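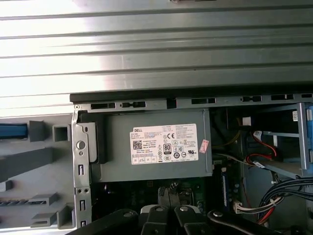 Figure 3. Open desktop tower, side panel removed.

4. Ambassador announcements and shopper response

4.1 Material

The third part of the study looks at how clothing shoppers respond when a fashion house names a well-known performer as its ambassador. Earlier work on this question mostly used survey answers collected months after a campaign had ended. We used posts and comments written while the campaigns were still running, and we paired them with short interviews.

Two labels agreed to take part. Giltow sells tailored coats and evening wear and had worked with ambassadors before. Plekis is a younger label that sells mostly knitwear and had never used one. Both announced a new ambassador in September, and both posted the news at 9 a.m. on their own accounts. Neither label saw our coding before it was finished, and neither had a say in which posts were kept.

We collected 135 campaign posts across the two labels. Posts that only repeated a store address or opening hours were dropped, which left 111 for coding. Each post was read by two coders working separately. When they disagreed, a third coder decided.
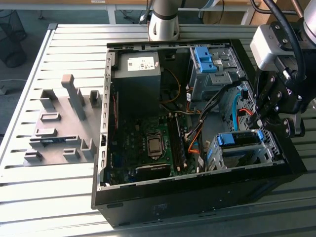 4.2 Coding scheme

Each post was given one of 5 main codes: garment, person, house history, event, or offer. A post was coded "garment" if the text spent more words on the clothes than on the wearer. It was coded "person" if the reverse was true. Posts about the founding of the label, its workshops or its past collections were coded "house history." Red carpet and show posts were coded "event," even when the ambassador was named in them. Discounts and early access went under "offer."

Comments were coded more simply. We marked whether the writer mentioned the ambassador, a piece of clothing, or the price, and a comment could carry more than one mark. Comments made up only of emoji were left out. Irony was a problem in the Plekis material, where many regular customers joke with the label, and we coded those comments by their literal wording.

The interviews were held with 24 shoppers who had bought from at least one of the two labels in the past year. They were recruited through Athumani, a resale shop that carries both. Each person was shown the same set of printed campaign looks and asked which they remembered, where they had first come across them, and whether they would wear the clothes themselves.

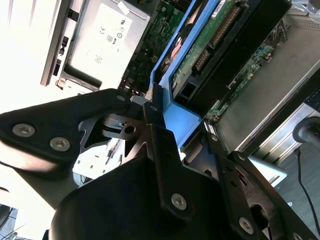

4.3 Results

Giltow's posts leaned toward the garment code, and its comments followed the same pattern. Readers asked about length, lining and sizes. The ambassador was mentioned often in the first days after the announcement and much less later on.

At Plekis the person code was the most common. Comments named the ambassador throughout the period, but few of them named a piece of clothing. Several interview subjects could describe the announcement in detail and could not say what the ambassador had worn in it. One told us she had taken it for a perfume campaign.

Price came up under both labels, mainly below posts coded "offer." We found no clear link between price comments and the presence of the ambassador in the post.

The Henex campaign discussed in Section 2 showed a similar split between attention to the wearer and attention to the clothes, although it ran for a shorter time and used a different kind of store. We return to that comparison in Section 5, where the interview answers are set beside the sales records that Giltow made available.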